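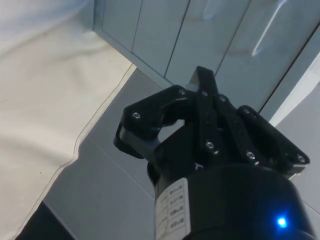 What I'd Budget for Before the Arm

I went to Foscombe in May to talk money with Stelios Papadakis, who plans equipment for the Kekidance project, and came home with a shopping list! The gripper gets the attention (fair enough), but his first quote left out spare fingertips and cabling, and that added $1,090. Shipping was another $1,000. Ask for both in writing before you sign anything.
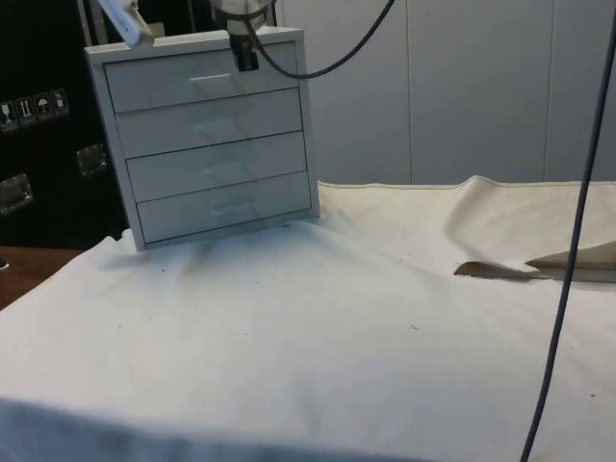 A gripper above a small four-drawer cabinet.

My own plan now has a line for props, too. Drawers are cheap, so buy two.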